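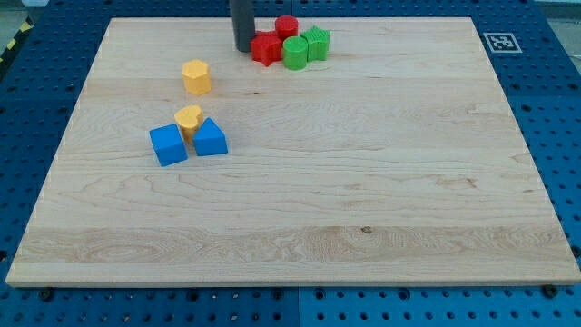 Amden, July

Courses > Materials & Making > Handouts > 4: Reading a board

Notes from the morning session, tidied a bit. Bring this sheet next time.

Maple — pale, honey-cream, darker tan bands. Learn to see the figure before you pick up a tool. Long wavy streaks = grain direction. Where it swirls, expect tear-out, so light cuts and a sharp blade.

Look at the lower third of the board. Broad darker stripes going left to right. Pretty, but awkward to plane. Small dark knot lower middle: mark it in pencil on your own piece, work round it.

Front edge — lighter strip, end grain. Drinks up oil much faster than the face. Thin coat, wait, anohter thin coat.

Bench: perforated metal top, round holes in a grid. Check the board is held down before any sanding. Push it from the side with your palm, no movement at all.

Small blocks (red, green) stay at the far end. Keep them clear of the glue!!

Grits: start coarse if there are marks, finish at 300 or near it. Wipe between each. Always with the grain, 10 strokes then look.

For next session: sketch the grain of one board at home, table or shelf will do. Label knot, bands, end grain. Also read the Altia sheet on finishes, first half only, we didnt get to the rest.

14 comments · 10 shares

Related handouts
Rocha notes: oils and waxes
Nerumska workshop: bench safety
Handout 3: Measuring and marking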